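Robotics & Automation > Textbooks > Sample chapters
Reading time: 2 min
11 shares | 0 comments

Chapter 6
Gathering Demonstrations

A policy trained by imitation can only reproduce what its examples contain. The choice of examples is therefore a design decision and should be written down before the first arm moves. This chapter deals with that decision: what to record, how much of it, and how to tell a usable episode from a poor one.

We use the term episode for one continuous recording of one attempt at one task. An episode holds the joint positions of both arms, the gripper commands, the camera streams and a short written instruction. The Galang set, used in the exercises, contains 2730 episodes recorded on two-armed stations. Each task in it was planned for 200 episodes, with a ceiling of 350 where the early models performed badly. 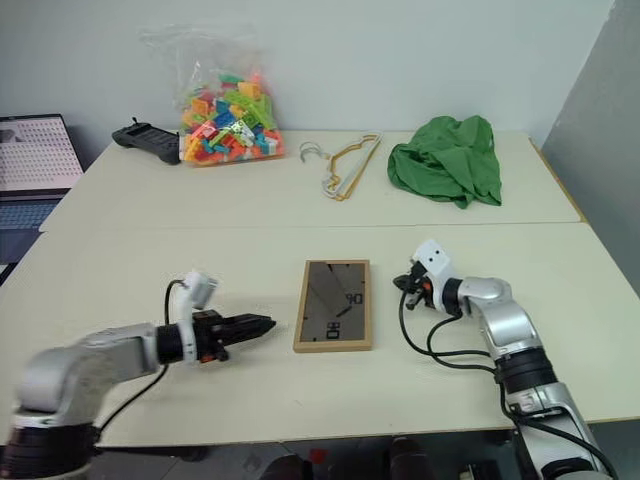
Variation must be introduced on purpose. An operator left without a plan will set the object down in much the same place and at much the same angle each time, and the model will learn that place and that angle. Quintela's placement sheet divides the table top into cells and assigns each episode a cell and a rotation before recording starts. The sheet is dull to follow - operators complain of it - but it gives even coverage.

Rigid objects and soft ones need separate plans. A box-shaped object can be described by its position and one angle. A cloth has no such short description, and two heaps of the same cloth are never quite alike. For soft objects the number of episodes should be raised before the number of cells.

Failed attempts should be kept and labelled. Castillo's rule is to mark the moment of failure and store the whole episode, leaving the choice of training data until later. Section 6.1 sets out the labels used at Mestine and the file layout they require.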